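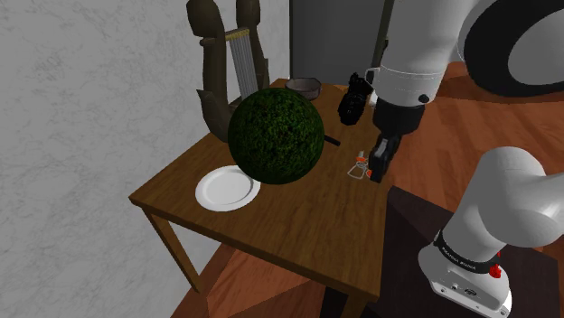
Removing white heat marks from a wood dining table
Household Care > Furniture > Finishes

Posted by Terner431
Good evening. I am writing on behalf of a residents' association in Londport which maintains a shared dining room. The room contains a dining table with a medium brown finish. In February a covered dish was placed directly on the surface and left there for the length of a meal. A cloudy white mark, the size of a saucer, was found when the dish was taken away. It cannot be felt with the fingertips, and the grain remains visible through it.

The association wishes to know whether the mark can be removed without refinishing the entire top. We do not know what finish was applied. The table was purchased secondhand from Clorska, a furniture store that has closed, and no paperwork was kept. We have tried a damp cloth and ordinary dish soap, neither of which made any difference. Our budget for this item is $183, and we would prefer not to spend all of it.

Ngozi Ugwu
A white mark that is smooth to the touch is normally moisture held within the finish. The wood beneath is seldom affected. A black or dark gray mark would indicate that water had reached the wood, and the advice below would not apply.

You should first establish what the finish is. Select a spot on the underside of the top, or inside the apron, and apply a drop of denatured alcohol with a cotton swab. Wait one minute. If the finish becomes sticky, it is probably shellac. If nothing happens, repeat the test on a fresh spot with lacquer thinner. Lacquer will soften; oil-based varnish and polyurethane may wrinkle or show no change. Work with a window open and keep both products away from any flame.

Once that is settled, proceed in the following order and stop as soon as the mark is gone.

Wipe the area with mineral spirits to remove old wax and polish. Allow it to dry fully.

Lay a clean, dry cotton cloth over the mark. Set an iron to its lowest heat with the steam off, and pass it over the cloth for a few seconds at a time. Lift the cloth and inspect after each pass. Shellac and lacquer both soften with heat, so the iron must be kept moving.

If a haze remains, rub it lightly with 0000 steel wool and paste wax, following the grain. This will alter the sheen slightly. On a satin finish the difference is hard to see, but a gloss top may need to be rubbed out evenly from end to end.

The materials should come to well under the sum you mention. Refinishing may be considered if the mark is still present after 4 attempts with the iron.

Bashir_404
Mayonnaise. Leave it on overnight and wipe it off in the morning. It worked on our hall table, although that was a smaller mark and I do not know what the finish was. Petroleum jelly is said to do the same. Please use coasters and trivets in future.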